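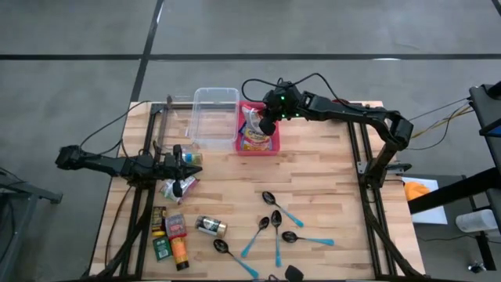

Cudura Home Help > Pantry and Groceries

How do you sort snacks, jars and noodle packets into small open bins?

Posted by Fernanda Nogueira, 29 September 2021
Viewed 1,616 times

Hi all! I've finally started on the dry groceries and I'm having way more fun with it than I expected. Everything comes out onto the wood table first, and then I try to give each thing a home in a bin. I have a clear plastic one and a colored one to start with, both open on top, and I'll happily buy more if this works (I already have my eye on some at Calimlim, the little housewares place near me).

My trouble is with the mix. Snack bags and pouches slide all over each other, small boxes are easy, glass jars look great anywhere but they're heavy, and I never know what to do with squeeze tubes. Do you sort by what the food is, or by the shape of the package? My sister goes strictly by meal and I tried that in August, and it fell apart as soon as somebody wanted chips.

Also, do ramen packets lie flat or stand up? I love those things and I keep several flavors, so I'd like to see which one I'm grabbing. The shelf they're all going on is deep and a little dark, with a door that doesn't open the whole way.

Thank you!! Photos of your own bins very welcome.

Cherry Mae Quiambao
Member, 305 posts

Oh, I love this stuff! Go by shape first and food second. I did mine by food for years and it looked lovely for an afternoon each time.

Soft things go in bins: snack bags, pouches, noodle packets, anything that flops. Bins are made for floppy food – the walls do the standing up for you. Boxes can go straight on the shelf with the narrow end facing out. Jars I keep out of the bins altogether, on the lowest shelf, labels forward. If you put one heavy jar in with a bag of chips you'll get crumbs, and you'll be sad.

For ramen, stand them up like records in a crate! Low walls are better than high ones here, you can read the flavor without pulling anything out. Put the printed side toward the door.

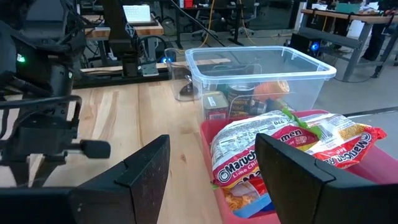
Maruchan in a low-walled bin, with the Lime Chili nearest.

Two packets can slump if the bin is wide, so fill up the leftover space with something else soft, like a bag of snacks. Once you have a full row they hold each other up and it's so satisfying to flip through.

Squeeze tubes: cap down in a mug or a cut-down carton. Check the label first, some of them want the fridge after opening.

And for your dark shelf, clear bin at the back, colored bin at the front. Light gets through the clear one and you can tell when it's getting low. Pull the front bin out like a drawer when you need the one behind it. Do measure the door opening before you buy more, not just the shelf. I have a gorgeous set from Rollgate that fits my cupboard perfectly and won't go through the door.

Efren Estrella
Member, 4 posts

we just use one bin per person. works fine. jars on the counter

Pentti Honkanen
Member, 365 posts

Cherry Mae has the shape part right and I'd do the same with the jars. Two things to add.

Leave everything on the table until you've got all of it out, including whatever is hiding at the back of the cupboard. I always start filling too early and then find three more packets of noodles that need to go in the bin I just finished. Check dates while it's all spread out, and put the oldest at the front.

Second, keep one bin half empty. New groceries need somewhere to land on shopping day, and if every bin is packed tight the new bags end up on top and the whole thing slides back to how it was. Mine is the clear one.

Flat ramen is fine too if you only buy one flavor. With several I'd stand them.

Fernanda Nogueira

Standing up it is! And I'm off to measure that door. Cherry Mae, what do you do with a jar that's too tall for the bottom shelf?

Cherry Mae Quiambao

On its side at the very back if it's unopened, with a folded dish towel in front so it can't roll. Once it's open it has to stand, so mine goes by the stove. Have fun with it!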